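The Whisk Finally Gets a Home
March 22, 2018
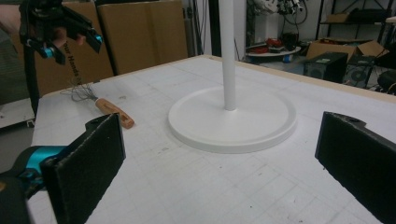 I bought the whisk in February and it has been moving from surface to surface ever since. It doesn't fit in the utensil drawer. The wires catch on the drawer above, and then you have to work it free with a butter knife. I did that three times in one week and gave up.

I-hsuan suggested a jar. We tried one from the pasta shelf and it tipped over. A whisk is top heavy when you stand it handle down, and I don't like resting it on the wires because they bend. My last one ended up lopsided that way after 5 years.

So I wanted something to hang it from. A stand with a tall pole and a wide, heavy base seemed right, as long as the hook sits high enough for the wires to clear the bottom. Lai-ching has one from Meltodetti that she uses for ladles and she hasn't had trouble with it. She did say to wipe the base often, as drips collect inside the rim.

The wooden handle needs a little care too. I don't soak it. I wash the wires, wipe the handle with a damp cloth, and rub in a bit of mineral oil when it starts to look dull.

Next I have to do something about the spatulas. There are 9 of them and I use two.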